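Worktop thread, continued from the one in October. I have now moved everything on the white table twice and measured it both times, so these are the notes.

The starting complaint was that the table had no usable middle. Oven in one corner, plates in a stack in the other, and the space between them filled with whatever had been put down last.

Total area isn't a useful number for a worktop. The useful number is the largest clear rectangle you can get without picking anything up. Mine was smaller than a chopping board.

Method: masking tape round the foot of every object, tape measure, squared paper at 1 to 10. Do it with the objects in their normal places. If you tidy first you measure the tidy table, and you don't live with the tidy table.

Result before moving anything: 3,876 square centimetres taken up by objects and the gaps too narrow to use. I count any gap less than a hand wide as taken. You can argue with that rule but you need one.

The mat came first. The old one was a Kunudex, cut too short, so every time something heavy went across the table it had to go over an edge. Edges catch feet. The oven would stop dead and the mat would ruck up in front of it.

The replacement is brown and covers most of the table. I wanted it darker than the top so that crumbs and the mat's own edge both show. White table, white wall, pale crockery: without the mat you are putting pale things down on pale things.

Leave a margin of bare table on at least one side. You need somewhere to get your fingers under the mat when it has to come up for cleaning. A mat fitted exactly to the table has to be peeled off with a knife, and you will only do it once.

Next, the toaster oven. The manual gives clearances for the back, the sides and the top. It gives nothing for the front, and the front is where the space goes, with the door open and a hot tray coming out.

I put it at the left end with the door facing inwards along the table. This looks odd if you are used to an oven facing you. The gain is that the tray comes out over the mat and goes straight down on to a trivet, with no turn in the middle.

The cost is that you open it from the side. Try it cold with an empty tray a few times before you commit. If you are left-handed it may be the wrong way round altogether.

Check the feet while it is up. One of mine had collected enough grease to let the whole thing creep when the door was pulled. Warm water, washing-up liquid, dry it properly, put it back. No creeping since.

On load: a small oven here draws 1,000 watts and I don't run it and the kettle from the same extension lead. Look at the rating plate on yours and do the sum.

Plates. They used to be stacked flat, which is the most compact arrangement and also the worst if the one you want is at the bottom. Stacking plates damp leaves a ring on the one underneath as well.

So they are upright in a wooden rack now. Upright takes more height and, in my case, slightly more table. I accept that. A single plate can be taken out with one hand while the others stay where they are.

I tried a Honkanen wire rack before this one. Slots spaced at 19 mm, fine for flat plates, too tight for anything with a raised rim. The rims touched at the top and the plates chattered whenever the table was knocked.

If you are buying a rack, take your thickest plate with you, or measure rim height plus foot height and add a few millimetres. The figure on the packaging is the number of slots, and you can't always use every slot.

Wood needs airing. I lift the rack off and turn it on its side overnight once a week. Standing water under the rails is what turns them black. A wipe of mineral oil twice a year, food-safe, thin coat, wipe off the excess.

Layout as it stands: oven at the far left, bell at the back between the two ends, rack over to the right with three plates in it. The white pen with the blue cap is for dating tubs and does not have a fixed place yet.

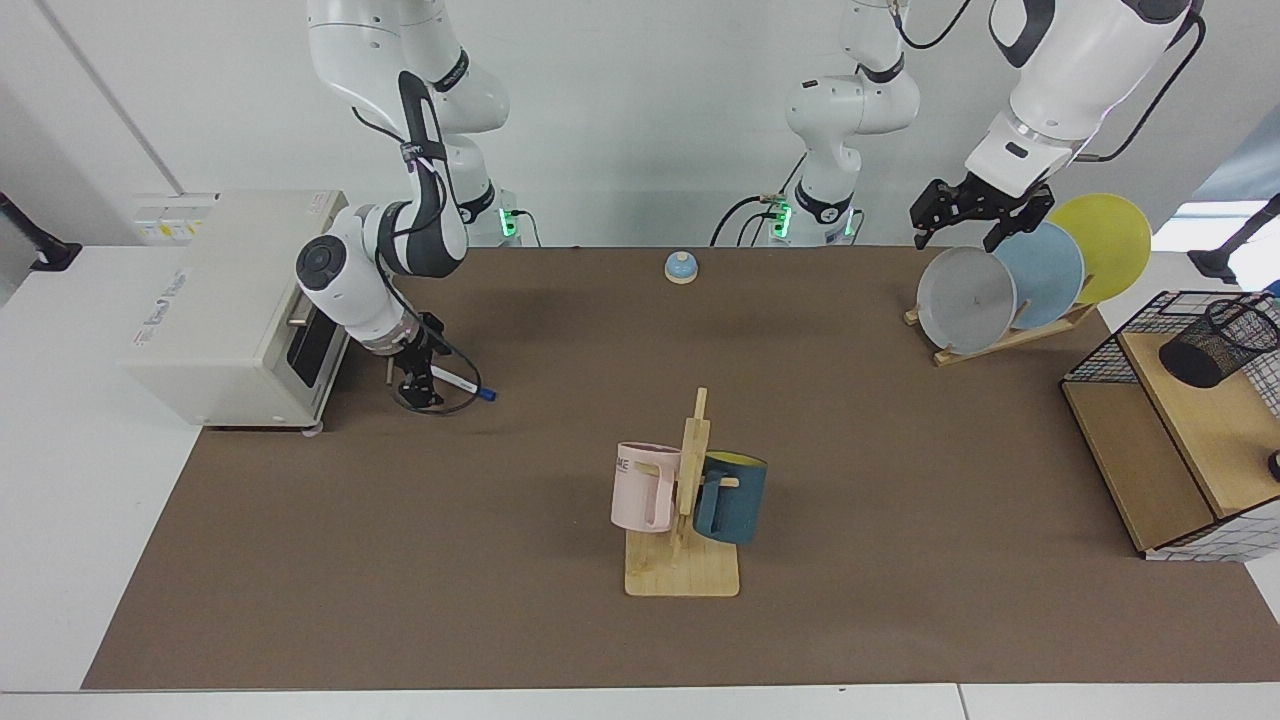
Lamai Intarasuk asked why the rack isn't next to the oven, given that plates are what you reach for when food comes out, and said hers has stood beside the grill for years without trouble.

Fair question. Two reasons. First, the side of the oven gets hot enough to dry wood unevenly, and I would like the joints in the rack to last. If yours has survived, your grill is probably better insulated than mine or the gap is bigger.

Second, the landing zone. If the rack is beside the door, the tray has to go round it. With the rack at the other end the middle stays free, and the plate comes to the tray. Carrying one cold plate is easier than carrying one hot tray.

She also suggested warming the plates on top of the oven. Mine has a line in the manual telling you to put nothing on top, so I don't. Check yours.

The bell. It is a service bell, blue, pale dome on top, the sort you tap. It means food is ready, and it does that job better than shouting up a staircase.

It goes at the back for a practical reason. At the front it gets rung by sleeves. At the back you have to mean it. It also wants a flat footing, as a bell sitting on a fold in the mat gives a dull clack.

Tub labels, as two people have asked. Pen straight on to the lid, day and month, contents if not obvious. It comes off most hard plastic with surgical spirit. It does not come off soft lids that have been through the dishwasher a lot. Test on the underside.

I did try the Sustitell app, where you photograph each tub and it reminds you when to eat it. It worked. It also took longer than writing on the lid, and I stopped after the first batch of soup.

Cap on the pen, click it shut, store it flat. Standing a marker nib up is how you get a pale line that gives out halfway through a word.

Second measurement, same rules, same tape. The clear rectangle in the middle now takes a chopping board and a baking tray side by side, with a hand's width left at the front edge. Nothing was thrown away to get there.

Time spent: 4 hours, nearly half of it cleaning things that had to be lifted anyway. The measuring was quick. Deciding where the oven should face took most of the rest.

Things I got wrong on the first pass. I put the rack hard against the wall, and the back plate could not be lifted out without scraping the paint. It needs enough room behind it for fingers.

I also put the trivet away in a drawer, to keep the surface clear. You then arrive with a hot tray and need a drawer opened. Keep the trivet within reach of the door when the oven is on, and put it away afterwards.

And I ignored daylight. The window is at one end, and if you do your cutting with your back to it you work in your own shadow. Turn the board, or go round the table.

Still to sort out: the pen, as above. I have a Venico clip rail that would take it, but it needs two screws and I am not drilling the wall for one pen. A magnet on the cap might do it. If anyone has glued one on and had it hold through a winter of steam, tell me which glue.

Also looking for a lipped tray, low, to go under the rack on days when the plates go in straight from the sink. Must be shallow enough that the rack doesn't rock on the lip. Most of those sold as drip trays are sized for wire racks and come up short. Measurements in reply please, outside edge and inside edge, both.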